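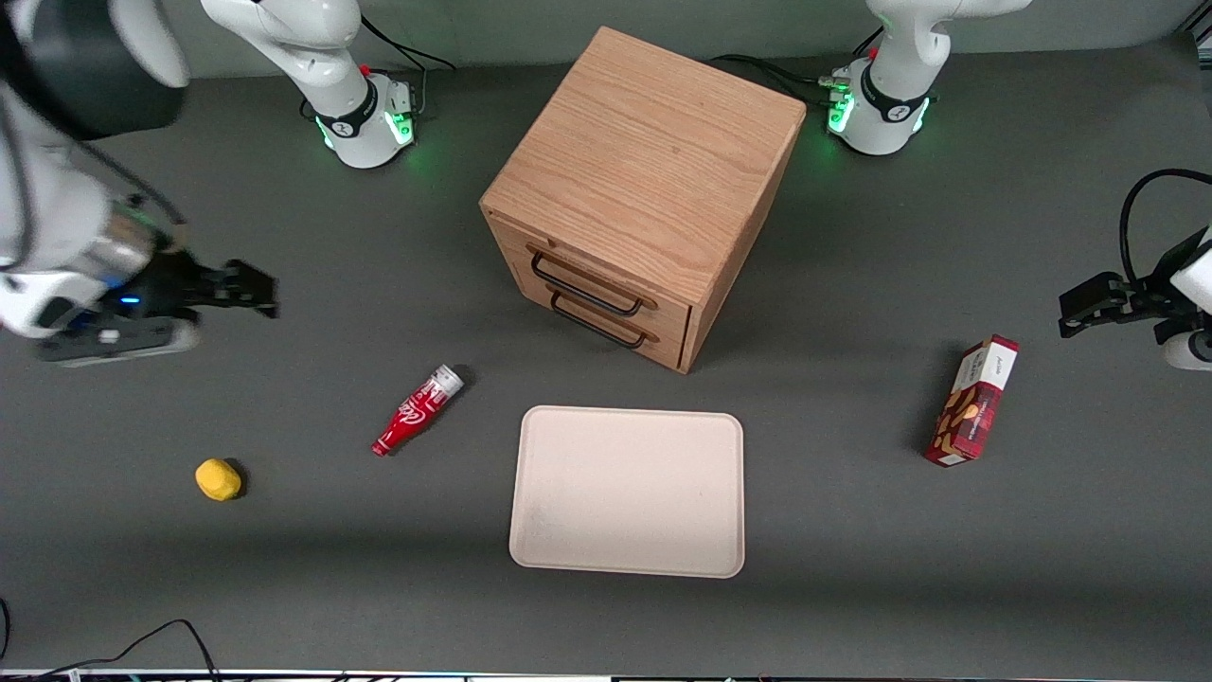
The Clanalov tidying bench, with a two-drawer cabinet, a tray and a few of the items used in the trials.

MEDIA RELEASE
May 27, 2019
For immediate use

ROBOT STILL NOT READY TO TIDY YOUR KITCHEN, SAYS FIRM THAT WOULD LIKE TO SELL YOU ONE

Clanalov, the household automation company, today publishes the first results from Rewi, its two-armed tidying system. Readers hoping to sack themselves from the washing-up are advised to keep their rubber gloves.

Rewi was set a short list of chores that most eight-year-olds can do and would prefer not to: open a drawer, put something in it, close the drawer, move a box of biscuits on to a tray, stand up a bottle that has fallen over. It made 2,801 attempts. In 646 of these, the chore was finished without a person stepping in. In 227 of the rest, the system reported that it had finished when it had not, a habit our engineers recognise from their own teenagers.

"People ask me when they can have one," said Glenys Tomoana, head of trials at Clanalov. "I ask them how they feel about their biscuits. A cardboard box is a rotten thing to pick up. Squeeze too little and it slides, squeeze too much and you've got crumbs for the rest of the week."

Drawers with bar handles have gone better than expected. The system can usually hook a finger behind the bar and pull, provided the cabinet has not been turned to an awkward angle. The trials team turns it to an awkward angle most mornings. Bottles lying on their sides remain a sore point, as they roll. Small soft things are easy to grab and surprisingly hard to let go of in the right place.

Speed is another matter. The average finished chore took five minutes, during which a person could have tidied the lot and put the kettle on.

The handling software was written with Ollik, whose founder, Digby Whitelaw, takes the longer view. "It's slow, it's fussy and it sulks if you move the tray," he said. "But last October it couldn't find the tray. I'd call that a decent winter."

Clanalov has no launch date and no price, and will not be taking deposits. A second round of trials begins in October at Gikska, a homeware shop that has kindly offered its stockroom and a quantity of crockery it was planning to discontinue anyway. Staff there will carry on stacking the shelves.

ENDS

Notes to editors

1. An attempt was counted as finished only if the item ended up where it was asked for and in one piece.

2. Full results, including the failures, are available from the Clanalov press office on request.

3. Glenys Tomoana and Digby Whitelaw are available for interview. Rewi is available for filming by appointment. Please allow plenty of time.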